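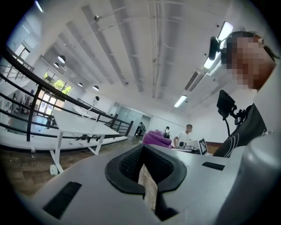

A white hand-held gripper with a tan strip standing in its black grip opening.

Pevetti Word List — README

Pevetti is a small list of kitchen and market words collected in the town of Gudton and the villages near it. It has 255 entries. Each entry gives the word as people say it, one or more spellings, a short meaning in English, and a sentence in which a speaker used it.

The list started as a notebook of Nokuthula Msimang, who wrote down words from her aunts at the market. Later Yi-an Hyun typed the notebook into a table and I, Reshma Steyn, checked the meanings with speakers. English is the third language for me, so please write if a meaning is not clear.

What is in the folder

words.csv — the main table, one entry per line
sentences.csv — the sentences, joined to the main table by the entry number
sources.txt — which village each word comes from
changes.txt — the list of changes

Columns in words.csv

entry: the number of the entry. Numbers are never used again after an entry is removed.
form: the spelling we prefer.
other_forms: other spellings, divided by a semicolon. Can be empty.
meaning: in British English, as short as possible.
group: one of 8 groups (grains, vegetables, meat and fish, drinks, pots and tools, cooking actions, buying and selling, taste and smell).
place: Gudton, Gidivia or Joubert. If a word was heard in more than one place, all are written.
sure: yes or no. We put "no" when only one speaker knew the word.

How the words were collected

We spoke with seven speakers, all of them grown up in the area and still cooking at home. Most talks were held in the morning, before the market becomes too loud. First we asked for free talk about a dish, and only after this we asked for single words. When we asked for single words first, people gave us the school word and not the home word.

Two people listened to every sentence separately and wrote it down. Where they did not agree, Karabo Adams made the decision, and the second reading is kept in the column other_forms.

Known problems

The group "taste and smell" is thin. People have many words for sour milk, but they did not agree which one is for which day, so the meanings there are rather wide.

Long vowels are written double in Gudton words, but not always in words from Joubert. I have corrected the verbs. The nouns are still mixed.

Entries 7 and 8 look like the same word. They are not — the first is the porridge, the second is the crust which stays on the bottom of the pot.

Names of speakers are not given, and we ask you not to try to find them.

Use and thanks

You may use the list for teaching and study, with the name of the list mentioned. For printing it in a book for sale, please ask first.

Samira Majali read the English meanings and removed many of my mistakes. The next version is planned for February, with the nouns from Joubert corrected.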